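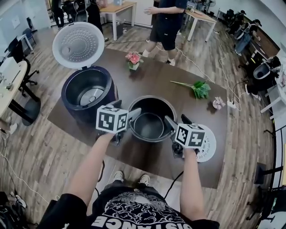 Home | Module pages | Handouts | Timetable | Contact

8 March 2026
Posted by the module office

Handout 5: Notes on the Clestura visit

These notes are for those who came, and for those whose train did not. Read them before the seminar, as the written task leans on them.

Clestura opened its teaching floor to us in January. The work on show was rice cooker dismantling: lid up, inner pot out, inner lid off, then everything back again. If you hoped for something that walks, you were in the wrong building. Most of the morning was people using hand-held grippers, one per hand, with a marker cube on top of each so that its position can be tracked. The recordings are then used to train a pair of arms called Jomisia.

Points to carry over from the lecture

1. Demonstration is labour. The floor's target is 49 clean runs per person per day. The log stood at 3031 runs when we arrived, of which 2522 had been kept. Work out the share thrown away and be ready to say why a run might be rejected. "Clumsy" will not get you the mark.

2. The hand is the teacher, and the hand is hampered. A gripper has no fingertips. Anyone who queued for a turn at the Lodard bench will remember how hard a thin, round, slippery lid becomes once you lose yours. Compare this with our session on teleoperation, where the trouble was delay.

3. Clutter matters. A table carrying only the object of interest teaches a machine about tables carrying only the object of interest. Flowers and bits of greenery get in the way, as things do in kitchens.

4. Order of steps. The inner pot can't come out with the lid down. You know this. Jomisia has to be shown it, many times, by somebody who would quite like lunch.

For the seminar

Read the Riquelme chapter on grasping (the short one – the long one is for people with free evenings). Then write one page on a household task you think would be harder than the rice cooker, listing its steps in order. Duvet covers are banned. We had eleven last year.

Visitor badges still need to come back. Clestura has asked twice, the second time less warmly.

Module office contact | Copyright and reuse | Back to top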